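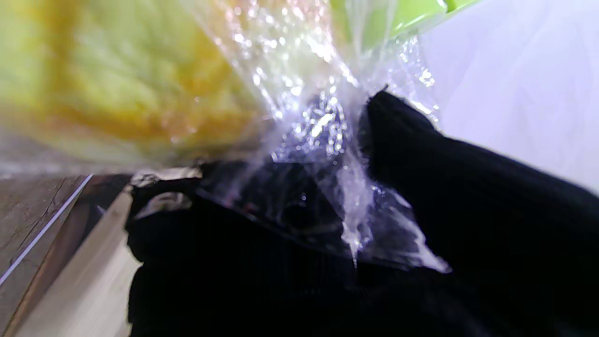
Ripening fruit at home is one of my favourite small kitchen projects, and it couldn't be easier once you know which wrapping to reach for. Most shop pears are sold hard, and they can go from rock to mush while your back is turned. A crumpled clear plastic bag like the one up top, all twisted at the neck, is what most of us carry our fruit home in, and my first tip is to take the fruit out of it! Plastic holds in moisture, and damp skins soon go mouldy.

What you want is a paper bag. Pop your pears in with a ripe banana, fold the top over twice and leave it on the worktop, away from the cooker. Bananas give off plenty of ethylene, the gas that tells fruit to ripen, and the paper keeps enough of it close by while still letting the bag breathe.

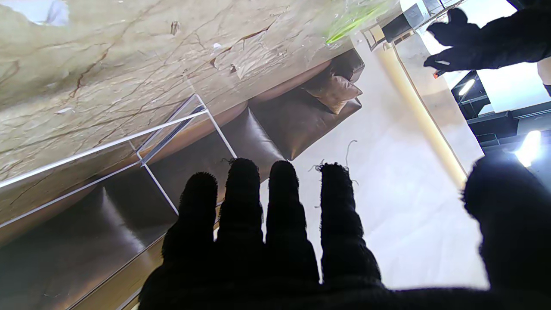 Check every morning by pressing gently near the stalk. If it gives a little, the pear is ready — don't wait for the fat middle to go soft, as by then the core is usually brown. My friend Shahzad Kiani grows a dozen sorts on his allotment at Flevine and picks the late ones in October, still hard, and even those come right with a bit of patience. They're gorgeous with blue cheese.

Avocados, peaches and plums all work the same way. Grapes and strawberries won't get any sweeter after picking, so eat those as they are. 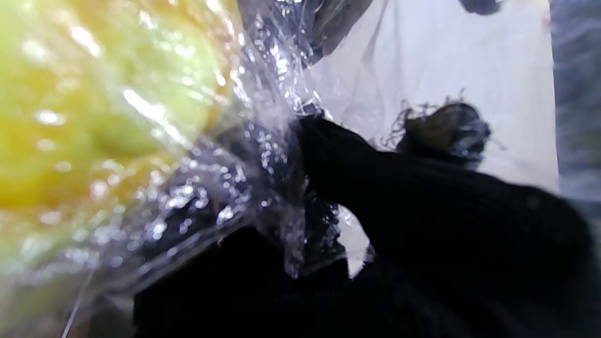
Storing ripe fruit

Once it's ready, move it to the fridge, where it will keep for a few more days. Take it out an hour before you eat it — the flavour is so much better! Cut halves can be wrapped snugly and should be eaten by the next day. A squeeze of lemon on the cut side slows the browning, and anything that has gone too far makes a lovely crumble.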